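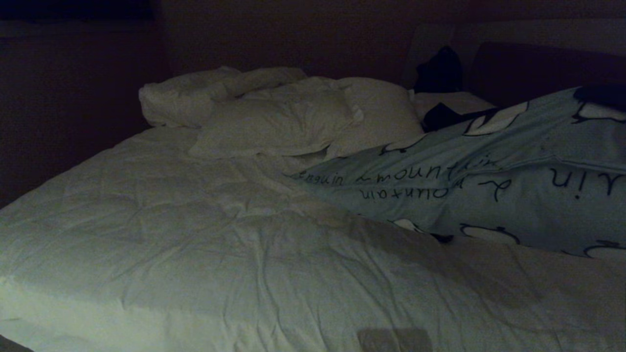 掛け布団、白カバー。枕は頭側。

掛け布団の「片寄り」と側生地の通気度について

1：quilt_nagare
スレッドを立てます。テーマは羽毛掛け布団の羽毛の片寄りと、側生地の通気度の関係です。
使用品はCanasachのダウン90%、シングルロング、立体キルト。購入から三年目に入り、足元側のマスに羽毛が溜まり、胸元側が薄くなってきました。カバーはResdaleの綿サテンで、四隅と長辺中央の計八か所を紐で固定しています。
確認したい点は次のとおりです。
・片寄りはマス間の移動か、マス内の移動か
・側生地の通気度が低いと、片寄りは起きやすくなるのか
・家庭でのほぐしでどこまで戻るか
乾燥機の使用は可の表示です。洗濯はまだ一度もしていません。

2：tate_yoko
立体キルトならマチの端に隙間がある製品が多いです。充填口を兼ねているので、縫い閉じていない限りマス間の移動は起きます。マス内だけの移動なら、手で触って中央が薄く縁が厚い、という分布になるはずです。
>>1 の「足元側のマスに溜まる」という記述からすると、マス間移動が主と考えます。

3：名無しの寝具係
通気度は関係ないと思う。羽毛を動かすのは体の動きと自重。畳んで保管するときの向きのほうが効く。

4：fuukan_88
>>3
関係ないとまでは言えません。通気度が低い側生地では、押したときに空気が生地を抜けず、マチの隙間を通って隣のマスへ流れます。その流れに羽毛が乗ります。押して膨らみが戻るまでに時間がかかる布団は、この経路が支配的です。
逆に通気度が高すぎると、今度は吹き出しが増えます。側生地のダウンプルーフ加工はその妥協点です。

5：名無しの寝具係
>>4
理屈はわかるが、測った数字がない。通気度の違う二枚を同じ使い方で比べた人がいるなら出してほしい。

6：quilt_nagare
>>2
触り直しました。縁が厚いマスは少数で、足元の二列が全体に厚いです。マス間移動と見てよさそうです。
>>3
保管は押し入れで三つ折り、足元側を下にしていました。この向きも疑っています。

7：Kerubo Shirima
寝具のリフォーム店で受付と検品をしています。日本語が硬いかもしれませんが、ご容赦ください。
持ち込み品の傾向を書きます。足元側に溜まる相談では、カバーの紐が頭側だけ外れていた例が目立ちます。カバーの中で布団本体が下がり、足元で折れ重なり、それを「羽毛が寄った」と判断される方がいます。先に本体をカバーから出して、平らな床で確認してください。
本体だけで見ても厚みに差がある場合は、マチの隙間を通った移動です。

8：tate_yoko
>>7
その切り分けは見落としていました。カバーの内寸が本体より大きいと、紐が外れていなくても同じことが起きますね。

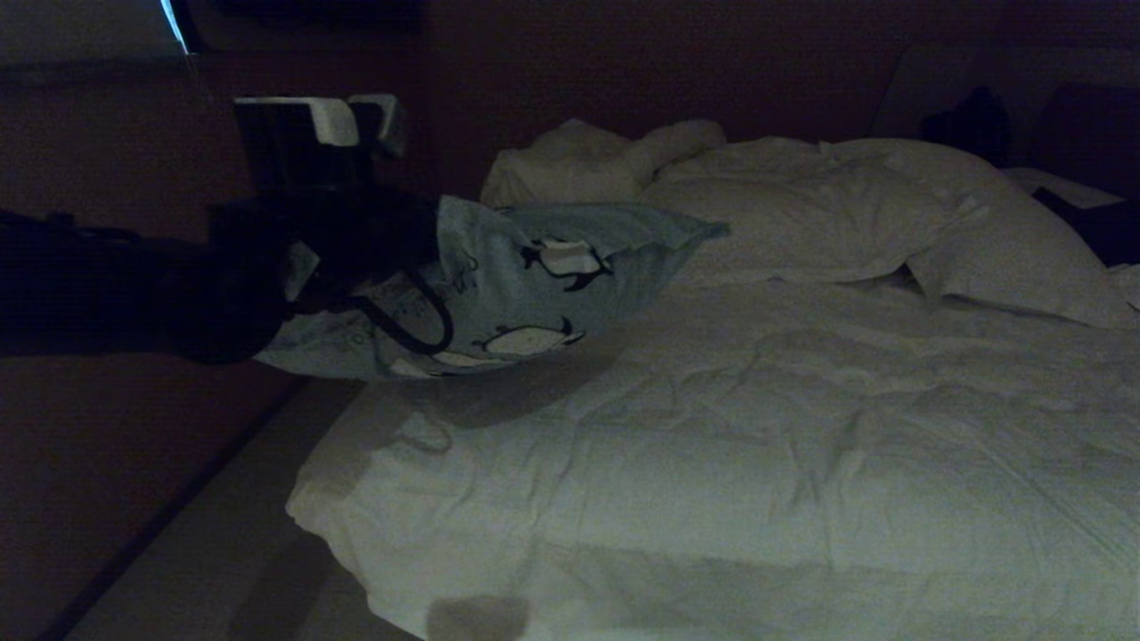

しわの寄った状態。白い枕が二つ。

9：quilt_nagare
カバーを外して確認しました。結果です。
・紐は八か所とも結ばれていた
・カバー内寸は本体より長辺で3センチ大きい
・本体のみで平置きしても、足元の二列は厚い
したがってカバー内のずれは一部で、残りは羽毛の移動です。表面のしわはカバーの余りの分が大きいようで、羽毛の偏りの指標には使えません。

10：名無しの寝具係
しわは見ても意味がない。綿サテンは糊が落ちるとしわが残る。片寄りは手のひらで押して厚みを取るしかない。

11：fuukan_88
厚みの取り方ですが、手で押すと人によって力が変わります。同じ本を一冊置き、沈んだ後の高さを定規で読むほうが再現性があります。測る前に布団を広げて一晩置いてください。圧縮直後の値は低く出ます。

12：ami_to_hane
横から失礼。うちはAstbyの二層キルトで、上層と下層のマスをずらしてあるタイプです。片寄りは出にくいですが、出たときに手で戻せません。下層の羽毛に指が届かないので、叩いても上層だけ動きます。一層の立体キルトなら戻せるだけましです。

13：tate_yoko
戻し方の手順を書いておきます。
一、布団を平置きし、厚いマスの端を両手で挟む
二、マチの隙間の位置を縫い目の切れ方で探す
三、隙間に向けて、手の甲で小刻みに押す
四、隣のマスが膨らんだら次へ
強く叩くと羽枝が折れて粉になります。掃除機での吸引も勧めません。

14：名無しの寝具係
>>13
手間の割に戻らない。乾燥機にテニスボールを入れて低温で回すほうが早い。

15：Kerubo Shirima
>>14
店としてはボールは勧めていません。マチの縫い目に力が集中し、糸が切れることがあります。マチが切れると片寄りは手では直りません。低温で回すだけなら、表示が可であれば問題ありません。途中で取り出し、向きを変えてください。

16：名無しの寝具係
うちは五年間ボールで切れていない。マチの素材によるのでは。

17：Kerubo Shirima
>>16
そのとおりです。不織布のマチと織物のマチでは強度が違います。表示には書かれないことが多いので、外からは判断しにくいです。私は切れた品を受け取る側なので、評価が厳しめになっている可能性はあります。

18：fuukan_88
母集団の偏りですね。正直な書き方で助かります。

19：ami_to_hane
ベッドの配置も影響しませんか。片側を壁に寄せていると、降りる側にいつも布団をめくることになり、毎日同じ方向に折れます。うちは左右の片寄りがそれで出ました。

20：quilt_nagare
>>19
今は壁との間を狭くあけています。壁に付けていた時期は、壁側に落ちた布団の縁が湿っぽくなりました。北側の部屋で、11月から結露が出ます。

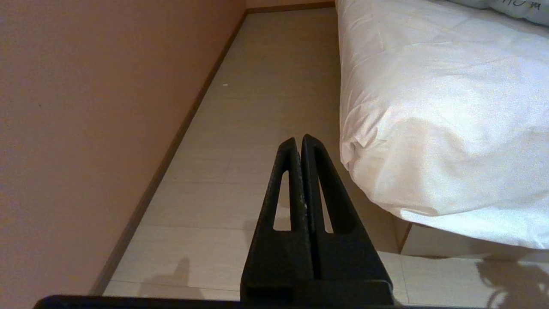

壁とベッドの間の床。右が布団側。

21：tate_yoko
通気の点ではあけたほうがよいです。ただ、あける幅が狭いと布団の縁が隙間に垂れて、重さで引かれます。掛け布団の幅をマットレスに合わせるか、垂れる側を毎朝引き上げるかです。湿った羽毛は固まって動きにくくなるので、左右の厚みも別に見てください。

22：名無しの寝具係
湿気で固まった部分は片寄りと区別すべき。押してもぱらぱらにならず、塊で動くならそっち。

23：quilt_nagare
>>22
塊の感触はありません。
本の方法で測りました。足元列の高さを基準にすると、胸元列は目視でもはっきり低いです。>>13 の手順で四マス分を移したところ、差は縮みましたが、なくなってはいません。所要時間は四十分でした。

24：名無しの寝具係
四マスで四十分なら乾燥機でいい。

25：fuukan_88
乾燥機は全体をかさ高にしますが、マス間の配分を戻す働きは限定的です。膨らんで見えるので直ったと誤認しやすい。乾燥機の前後で列ごとの高さを測れば区別できます。

26：ami_to_hane
足し羽毛という手もあります。Sangkhawatの補充サービスは一マス単位で受けていたはず。料金は把握していません。

27：Kerubo Shirima
三年目で足し羽毛は早いと思います。総量が減ったのでなければ、足しても足元がさらに厚くなるだけです。まず重量を量ってください。体重計に人が乗った値と、布団を抱えて乗った値の差で足ります。表示の充填量に側生地の重さが加わる点に注意してください。

28：quilt_nagare
次は重量測定と、低温乾燥の前後比較をします。保管の向きは頭側を下に変更し、カバーは内寸の合うものに替えます。ボールは今回は使いません。

29：名無しの寝具係
変数を一度に三つ変えたら原因が特定できないだろ。

30：quilt_nagare
>>29
指摘のとおりです。カバーの交換は測定後に回します。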